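Resetting the dice task between rollouts

The steps below assume the Stivham simulator build and the task file from the Bravholm benchmark. Rajitha Miah wrote the reset script in September; Tove Damgaard maintains the evaluation side.

1. Load the task file and set the seed. We use 18 seeds per checkpoint and keep the list fixed across methods.

2. Home the arm with the gripper open and pointed down. Let the joints settle for 111 simulation steps before reading any pose.

3. Sample the dice positions. Reject any layout in which two dice touch – contact at step zero makes the solver push them apart and the logged start pose is then wrong.

4. Place the target square. It is a flat visual marker without a collision body, so a die passes its edge freely. Its yaw is sampled too, and it can come up as a diamond from the camera's side.

5. Render one image and check it against the log. The red, green and white dice should be clear of each other and the orange square should be empty.
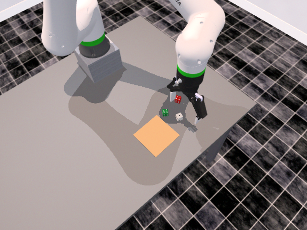
6. Run the policy for at most 257 control steps. Score the rollout on the final pose of the commanded die only. A die counts as placed when its center lies inside the square and the gripper has released it.

7. Write out the seed, the command and the final poses, then return to step 2. Do not reuse the settled state from the previous rollout, as residual joint velocity carries over.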